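调解室在三楼

阿克代尔（Arkdale）区法院的电梯只到二楼，剩下那一层要自己爬。我后来问过书记员，她说整栋楼当年是粮食交易所改的，三楼原来堆麻袋，没想过会有人天天上上下下。我倒是喜欢那段楼梯！扶手被摸得发亮，拐弯处有一扇朝西的小窗，下午四点多的光正好打在台阶上，抱着卷宗走上去，心里会莫名其妙地高兴起来。

我那年刚做家事调解员，第一件独立经手的案子，编号2518。

案子本身一句话就能讲完：一对夫妻离婚三年，女儿八岁，一直跟着母亲住在普拉兰代尔（Plalandale）。父亲在萨斯盖特（Susgate）找到了新工作，想让孩子每个暑假整段过去，平时隔周再去一次。母亲不同意。两地相距60公里，有一趟火车，中间要换一次。

一句话讲完的事，写进材料里有两大箱。火车时刻表的复印件，学校的考勤，牙医的收据，父亲新租房子的平面图（他自己拿尺子画的，画得真好，连窗台的高度都标了），母亲写的一份作息，精确到几点几分喝牛奶。我一页一页看完，看到夜里，越看越精神。两个人争成那样，可每一页上写的都是同一个孩子！她怕打雷，她不吃煮熟的胡萝卜但是吃生的，她换牙换得比同班同学晚。父亲写了，母亲也写了，连用词都差不多。

第一次调解是在十一月。

母亲先到，穿一件灰大衣，坐下以后一直没脱。父亲晚了一会儿，进门就道歉，说火车在换乘站等信号。母亲马上说：“你看。”

她只说了这两个字，父亲的脸就涨红了。我赶紧给两个人倒水，水壶的盖子没拧紧，洒了我一袖子。母亲从包里抽出纸巾递给我，父亲把卷宗往旁边挪，免得打湿。就那么一下，他们配合得像还在一个厨房里做饭。我记到现在。

可那天什么也没谈成。母亲说孩子坐火车会晕，父亲说她坐汽车也晕，晕的是她出门前不吃东西。母亲说她出门前吃了东西更晕。他们为一片吐司争了很久，我在本子上写下“吐司”，画了个圈，又在旁边打了个问号。

散的时候父亲走在前面，母亲在楼梯拐角那扇小窗边停了停，回头问我：“做这行的，是不是都觉得我们这种人很可笑？”

我说不是，我说我觉得你们两个都特别了解她。她没接话，下楼去了。

那之后我去请教带我的老调解员。她在这层楼干了半辈子，办公室里养着一盆比人高的龟背竹，抽屉里永远有薄荷糖。她听我讲完，剥了一颗糖，问：“孩子自己怎么说？”

我说材料里附了一份会谈记录，孩子说“都可以”。

“八岁的孩子说都可以，”她说，“你信？”

我不信。于是按程序申请了一次孩子的单独会谈，地点不在法院，在戈奈姆（Ghoneim）家庭中心。那地方我太喜欢了，院子里有一棵歪脖子梨树，走廊尽头的房间铺着软垫子，墙上钉满了小孩子的画，有一张画的是一条长着翅膀的鱼，下面写着“律师”。

女孩比我想的高，扎两条辫子，一条紧一条松。她进来先看窗户，再看我，然后坐在地上玩积木。我也坐到地上。我们先聊梨树，聊鱼为什么会当律师，她认为是因为鱼不会眨眼睛。我觉得这个解释好极了，当场就告诉了她，她挺得意。

后来她问我：“你是不是要问我住谁家？”

我说不问。这是真话，会谈的规矩就是不让孩子做这道选择。我问她的是，如果要在两个家之间来回，什么事情最麻烦。

她想都没想：“书包。”

“书包怎么了？”

“东西老在另外一边。”她说，“彩笔在爸爸那里，削笔的在妈妈这里。我的睡衣有星星的那件在爸爸那里，没有星星的那件也在爸爸那里。然后妈妈就打电话，然后他们就吵。”

我问还有别的吗。

“火车不麻烦，”她一边搭一边说，“火车我喜欢。换车的地方有一只猫。”

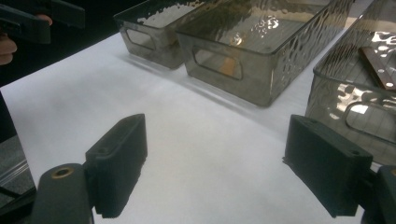 我把这些话整理成一页纸，征得她同意以后，带回了三楼。她只要求删掉一句，是关于没有星星的那件睡衣的，她说那件她其实不太想要回来。

第二次调解，我把那页纸一式两份放在桌上，请他们自己读。屋里很静，暖气管子咕噜咕噜地响。父亲读得快，读完又从头读。母亲读到猫那一行，忽然笑出了声，用手捂住嘴。

“那只猫，”她说，“是不是橘色的？”

“灰的，”父亲说，“尾巴短一截。她每次都给它留一口面包。”

“吐司？”我没忍住。

“吐司。”他说，“她出门前不吃，是要带去喂猫。”

母亲把那页纸放下了，过了好一会儿，她终于把大衣脱下来，搭在椅背上。我当时真想站起来鼓掌！当然没有，我只是把本子翻到“吐司”那一页，把问号划掉。

接下来也并不轻松，我不想把它写得像童话。光是暑假怎么分就谈了一个下午，父亲要整段，母亲只肯给两周，中间有一回父亲站起来走到门口，手都放在门把上了。我没有拦他，只说走廊里的椅子比屋里的舒服，可以去坐坐。他真去坐了，回来以后说，那就一半。母亲算了算日历，说一半可以，但打雷的晚上要打电话。父亲说打雷的晚上他本来就会打电话，问她以前是怎么哄的。

她就告诉他了，讲得很仔细，要先把窗帘拉上，再数数，数到孩子自己开始纠正你为止。父亲拿笔记了下来。

协议一共24条。里面有火车班次，有家长会谁去，有牙医的费用怎么摊。第十一条是我最得意的，写的是：彩笔、卷笔刀及睡衣，两处住所各备一套，任何一方不得因物品遗留另一处而致电责问。法官看到这一条的时候摘下眼镜，抬头看了我一眼，又戴上，接着往下看。

2018年1月31日，协议获得确认。那天走廊里人很多，隔壁在等一桩遗产案，一大家子坐满了两排长椅，谁也不跟谁说话。他们两个从法庭里出来，站在楼梯口，都有点不知道该怎么告别。最后母亲说，五点那班车要赶就得走了。父亲看看表，说还来得及，问她要不要先把那件有星星的睡衣拿回去，他带来了，在包里。

他把包打开找。母亲替他拿着围巾。

我抱着卷宗往上走，老调解员正在楼梯拐角给那扇小窗擦灰，见我上来，问办完了没有。我说办完了，她就从口袋里摸出一颗薄荷糖给我，又告诉我下一件已经放在我桌上了，是一对兄弟争一条狗。

“什么狗？”我问。

“你自己去看，”她说，“附了照片。”

我两级台阶一步地跑了上去。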